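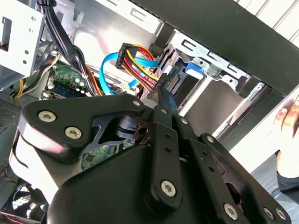 Yu-na Wang would discard a third of the set tomorrow. Too many of the recordings, she argues, are of the same competent motion repeated by the same competent operator, and a policy trained on them learns a path through space and very little about connectors.

The set in dispute belongs to Kukov, a project run out of Trirnoleck's workshop to teach an arm the bench work of computer repair: seating drives, pulling memory, and mating SATA power and data cables inside an open desktop case. As of August 2019 it held 2739 accepted demonstrations. The target is 3000, after which the task list is frozen and training starts on the full corpus.

Each demonstration is teleoperated. The operator drives the arm with a hand controller while the wrist camera records the approach at close range, along with joint positions and gripper opening. A second person may brace the chassis, as a light steel case will slide under modest side load. Episodes that end in a bent contact are kept but labelled separately.

Cables are the difficulty. A drive cage has fixed geometry and can be registered to a model. A SATA data cable has no rest shape worth modelling, and it tends to lie across the port the arm is trying to reach. Power leads are stiffer and push back. Karthik Begum, who wrote the collection protocol, requires the loom to be disturbed by hand between episodes, so that no two starts share a cable layout. The rule adds time to every reset and is the one operators most often skip.

Lighting and case orientation are varied on a schedule. So is the operator, in principle. In practice Przemysław Jabłońska recorded the first 1000 episodes nearly alone, and his habit of approaching connectors from the motherboard side is easy to recognise in the early policies, which attempt it even when the route is blocked.

Wang's proposal is to thin those episodes and spend the remaining sessions on recoveries: missed grasps, plugs presented upside down, a finger tip caught behind a lead. Begum prefers to keep everything and reweight at training time, on the grounds that storage is cheap and deleted data can't be relabelled. They have agreed to train 2 policies, one on each version, and compare them on a case model absent from both sets. Results are due in December.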